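We use cookies to remember your basket and your language. Accept all | Settings

Clanutow: Market Town Expansion for Estthorpe

Posted in July by Hryhorii Tymoshchuk

Clanutow is the second expansion for our village-building game Estthorpe. It adds a market town on the other side of the river, with its own map, its own music and 274 new items. You need the base game to play it. Old saves will open normally, but the bridge appears only after your village has 600 residents.

The biggest change is trade. In the base game you could sell only to the travelling merchant, and many players told us that he comes too rarely. Now you can rent a stall, choose the prices and hire a helper. Prices go up and down with the season, so it is good to keep some grain for winter. There are 7 kinds of stall, and each of them can be upgraded twice.

Two players can share one town over a local network. Online play is not supported in this expansion. Please make a copy of your save before you invite a second player, as the shared town cannot be changed back to a single one.

The controls can be changed in the menu, also for the left hand. Text size has three steps. The music is by Flor Castaño and can be switched off separately from the sounds of the market.

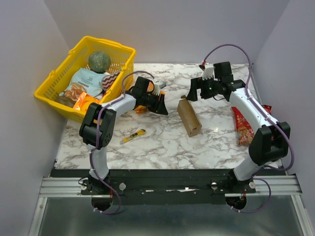
The grocer's stall is the one most players open first. It is cheap to rent and its goods do not need a workshop. Customers walk in with a basket, which you can recolour in the stall menu, and a bright yellow one with slotted sides and a thick rim, like the one in the photo, is among the colours you have from the start. Melons and squashes sell best when they are put at the front of the stall. Bread must be sold the same day.

Recent items
Estthorpe: Base Game
Thambiah: Harbour Expansion
Cimville Soundtrack
Patch notes for the river map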